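3.2 Fermentation trials and sampling
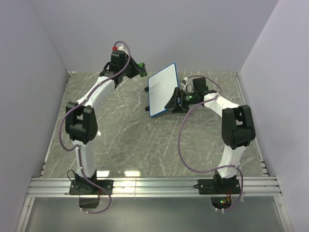 All wort was produced at the Imar pilot brewery from a single grist of pale malt and wheat malt, mashed at one temperature and boiled for one hour. Original gravity was adjusted with brewing liquor to the same target before the wort was divided. Each batch was split across 4 cylindroconical tanks of 200 L, two pitched with the house ale strain (Hegyi) and two with the low-diacetyl isolate (Endik). Tank positions were rotated between batches to limit any effect of the glycol loop, whose far end had shown slower cooling in earlier work.

Yeast was propagated in the same wort and pitched by viable cell count after methylene blue staining. Dissolved oxygen was measured inline at the tank inlet. Batches in which the paired tanks differed in oxygen at filling by more than the meter tolerance were discarded and brewed again; this happened once, in February.

Gravity was read twice a day by hand with a density meter and logged continuously by a Brukix probe in the cone. Hand readings were taken as the reference. The probe tended to read high once yeast began to settle, and probe data from the last part of each fermentation were therefore used only to locate the onset of the plateau. Terminal gravity was defined as three equal hand readings in a row. The mean value for the Endik tanks was 1015 on the usual thousandfold scale, which is higher than expected for a wort of this type and is taken up in Section 4.

Samples for vicinal diketones were drawn from the racking port after the first runnings had been wasted. They were chilled, spun at 2000 rpm to remove yeast, and sealed without headspace. Total diacetyl was measured by headspace gas chromatography after heating, so that the precursor was converted and counted together with the free compound. Samples drawn on a Friday were held cold over the weekend. A holding test on spare samples showed no change larger than the repeatability of the method.

Differences between strains were tested with a mixed model, with strain as a fixed effect and batch and tank as random effects. Tank position was tried as a further term and dropped, as it did not improve the fit - the rotation appears to have done its job. Sensory sessions were led by Mesfin Tsegaye and used a triangle test on finished beer at packaging carbonation. Panelists were not told which strains were being compared.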